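**Apr 10, 2022**

# Zerholm toy library moves its building blocks to sorting by color

The Zerholm toy library has changed the way it stores and lends plastic building blocks. Mixed tubs are being withdrawn. Blocks are now sorted by color into open bins on a tabletop, checked one at a time, and packed into lending sets from there.

The stock comes to 866 blocks in the first batch. These were held in deep lidded tubs until November, when the library stopped lending them so that the contents could be listed. The list showed that most sets had drifted from their original contents. Blocks returned with one set had been put away with another, and several sets contained pieces from two different makers that did not fit together well.

Under the new method each block is picked up and turned over before it goes into a bin. The underside is checked first. On the smaller blocks the part that matters is the hollow tube inside the cavity, which grips the studs of the block below. A block with a split tube will still sit on a stack but will not hold. Side walls are checked next for cracks, and the top edge for chips. Arched and curved pieces are included in the same check and are sorted by color with the rest, with no separate bin for shape.
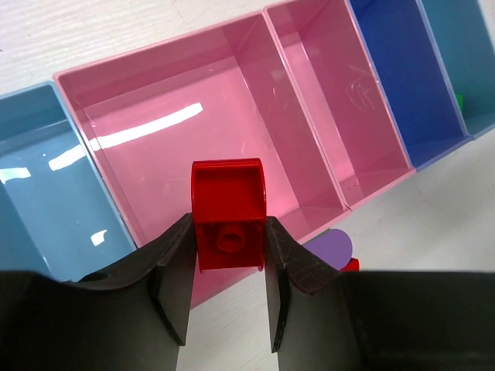 Open bins were chosen over drawers after a trial of both. Drawers took up less table space but had to be pulled out and pushed back for every block, and small pieces were caught behind the runners. With bins placed side by side, a sorter can reach all of them from one position. The bins are plastic and can be wiped out between batches. They are not tied to one block color by their own color, and the library says it will not buy more bins to make the two match. A card for each bin gives the block color and the date of the last count.

Of the first batch, 61 blocks were taken out of use. The most common fault was a split tube, followed by cracked side walls. Blocks that were only scratched or dulled were kept. Blocks with dried glue or paint inside the cavity were set aside for soaking in warm water and will be checked again before they are returned to stock.

Washing is done before sorting. Blocks are placed in a mesh bag, washed by hand in warm water with dish soap, rinsed twice, and spread on towels overnight with the open side down. The library tested a dishwasher cycle on a small number of damaged blocks and decided against it. Blocks from the top rack came out clean, but those nearest the heating element no longer fit tightly on new ones.

Lending sets will be made up in two versions. The Andero set holds larger blocks for younger children. The Barros set holds standard blocks and includes the arched pieces. Both names refer to the rooms where the sets are shelved. Each set goes out in a drawstring bag with a printed list of contents by color, and the same list is used to check the bag when it comes back. A set with up to 5 missing blocks will be refilled from the bins without charge. Beyond that number, the borrower will be asked to look again at home before the set is closed out.

The library plans to bring the sorted stock up to 1,000 blocks before it opens a second round of lending. Donations are being accepted at the Nuvley branch during normal hours. Donated blocks should be dry and bagged separately from other toys. Wheels, figures, and baseplates are not needed at present and will be returned to the donor.

Borrowers who still have blocks from the old mixed tubs can return them in any container. The pieces do not need to be sorted or counted first.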